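4.2 What we learned from the open day

I should say up front that this section is more of a story than the last one. We planned the open day as a demonstration and only decided afterward that the notes were worth writing up, so please read it with that in mind (the controlled runs are all in Section 5).

We held it at the Susberg building on Mar 4, 2022. Suryani Manurung had the idea of letting visitors pick the walking task themselves, from a sheet with seven starting points and seven goals, all in the same simulated dining room. Up to then I had chosen every start and goal myself, and I'm afraid I had gotten comfortable. I like long, open paths. Visitors do not! They wanted the robot squeezed in next to the furniture, and they wanted it right away.

The room itself comes from the Jastau set of home interiors, and we ran it in Gresedus, our in-house simulator, with the walking controller from Section 3 left exactly as it was. Figure 5 is from one of the afternoon runs, with the robot walking past the far end of the dining table, between the table and the sofa. That stretch turned out to be the favorite of the day, and people kept asking for it even after we had offered them something else.
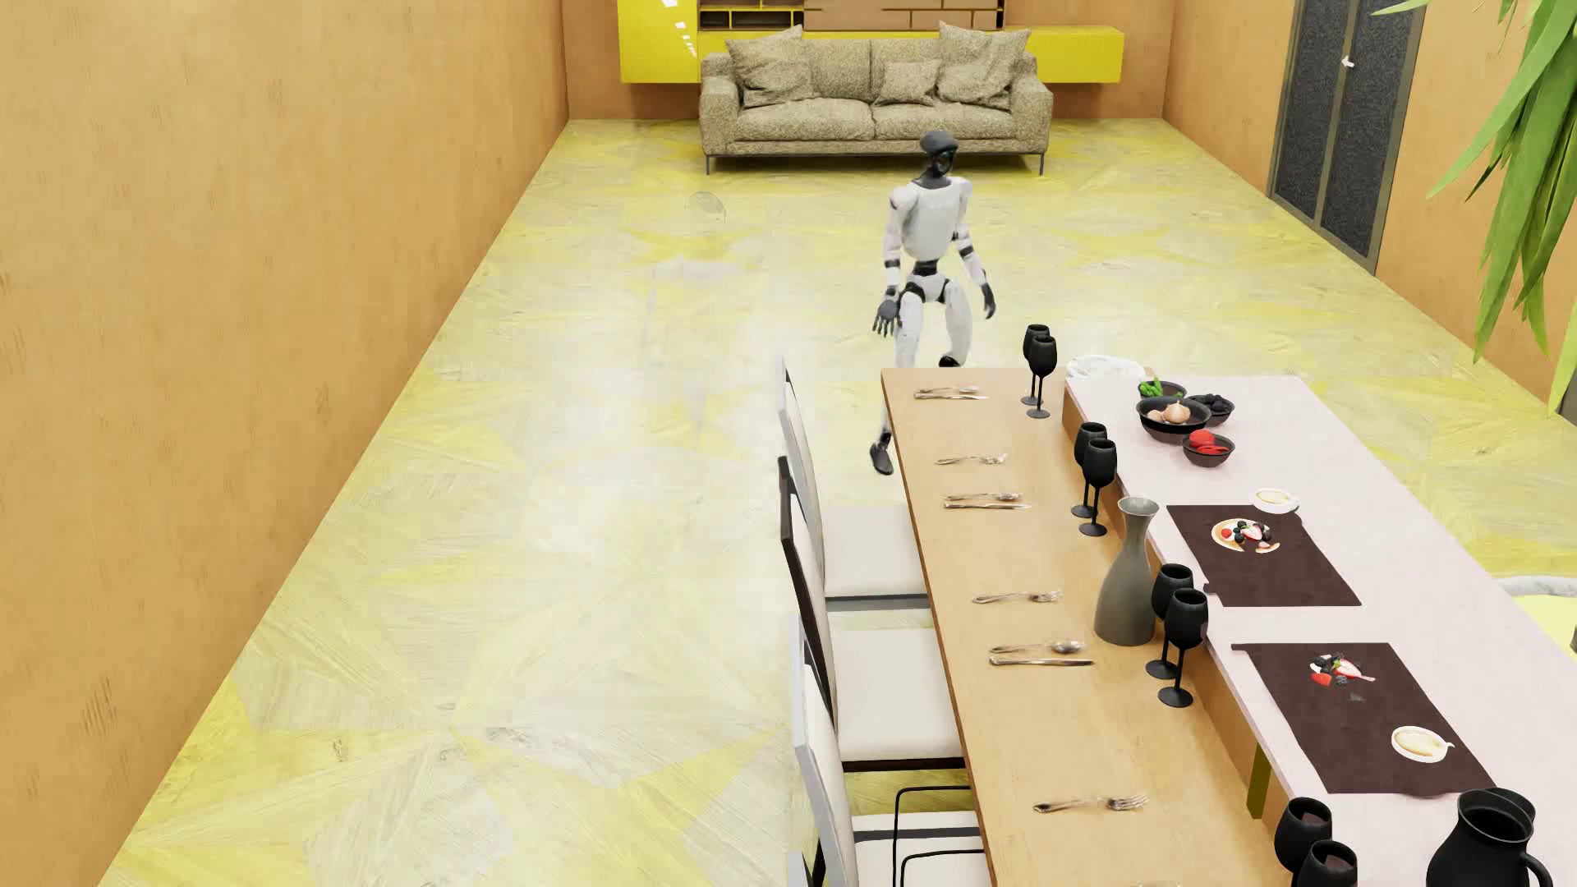 Home Robotics and Simulation Group

Figure 5. The humanoid in mid-stride beyond the far end of the table, during the open day. The table is set with cutlery and black stemmed glasses, and the sofa stands behind the robot.

We logged 47 visitor-chosen runs. Each one was capped at 500 control steps, which was plenty for any pair of points on the sheet, and a run ended early if the robot fell or touched a piece of furniture. Five runs ended that way. Four of the five were chair contacts, all along the side of the table, and the last one was a plain fall in the open part of the floor that Gilang Halim and I have replayed more times than I'd like to admit. We still don't have a good explanation for it. The foot lands a little late, the torso pitches, and over it goes.

The chair contacts are easier to talk about. Our planner treats each chair as a simple box on the floor, and the box is drawn around the seat. A robot with arms that swing is wider than its feet, and the hands hang low enough to matter when the path runs close to a chair back. I had known this on paper for months. Seeing it happen in front of a dozen people, one of whom said "ouch" out loud for the chair, moved it up the list pretty fast. Wahyudi Pelupessy added a margin for the arms the following week, and the effect of that change is reported in Section 5.3.

The other thing I want to put down is what people asked, because it was so different from what reviewers ask. Hardly anyone cared about step timing or joint torque. They wanted to know if the robot knew there were glasses on the table. It doesn't. The tableware is in the room as scenery, and the walking controller gets no information about it at all, only the floor map and the state of its own body. Adi Krishnan explained this over and over, very patiently, and a good number of visitors were let down (one had come hoping to see the table cleared!). Several also asked about the floor. It is shiny and patterned, and they figured the robot must find it slippery. In our setup the look of a surface and its friction are separate settings, and the friction was the same as in all our other rooms. It's a fair question, though, and we now print the friction value on the screen during demos.

I don't want to make too much of one afternoon. The visitors signed up on their own, many were students of Dimas Rondonuwu, and we changed the order of the sheet partway through when the line got long. So the 47 runs are not a sample of anything in particular, and we left them out of the averages in Table 2. What they did give us was a set of start and goal pairs we would never have picked, and we kept all of them for the tests that follow.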